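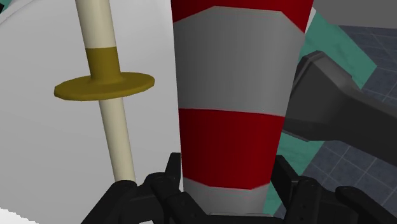
4 April 2026. Second pass on the Tzavaras merger referendum survey. 792 usable returns against a target of 1000, so short again. Cleaned file is in the shared folder, old one renamed, please don't open the old one. Main job today was the question order problem (Q4 before Q5 or the other way round) and then charts for the council briefing. Chart colors: Vangelis wants party colors, I say no, people read the party before they read the number. Going with plain red and grayish white, taking turns, same as the bands on the striped cylinder. That one gets narrower toward the bottom too, and the turnout chart should do that: all registered at the top, then those who say they'll vote, then those who know the polling place. Try it on the Etitar district first.

Question order. Half sample got "should the two municipalities merge" cold, other half got the paragraph on shared debt first. Undecideds drop in the debt-first half and most of it goes to No. Not shocked. What bothers me is that the over-60s hardly move, so either they already knew about the debt or they skip the paragraph. Can't tell from this file. Makis says look at completion times, but the paper forms have none. Leave it.

Weighting. Age and district only. Tried adding past vote from the last municipal election and the weights went silly, one respondent in Etitar counting for 9. Capped at 6, still ugly. Dropped past vote, will say so in the methods note.

Open answers, coded by hand this afternoon. Makis and me seperately, then compared. We disagree mostly on "they never ask us" — I had it under distrust of the council, he had it under turnout. New rule: if the answer names an office or a person it's distrust, otherwise turnout. Recode tomorow.

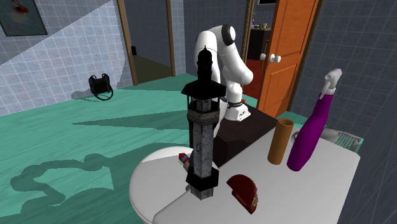 Same rule for "waste of money", which can mean the merger or the vote itself. If unclear, code unclear. Don't guess from the rest of the form, I caught myself doing that more than once.

Tekent phone file came in late. Column names changed again, district is now "area" and Yes/No are swapped to 2/1. Fixed in the import script, but check the first table against their own printout before anyone quotes from it. Vangelis to call them re: the missing refusals, we can't report a response rate without those.

Wording for wave two in June. The council wants "join forces" in place of "merge". Told them no, the ballot paper says merge, so we ask merge. They may come back on it.

To do
— recode open answers (me)
— Tekent refusals (Vangelis)
— Vuta quote for printing, ask for the larger type
— methods note, half a page, mention the cap and why past vote went
— send Makis the debt split by district, not just the total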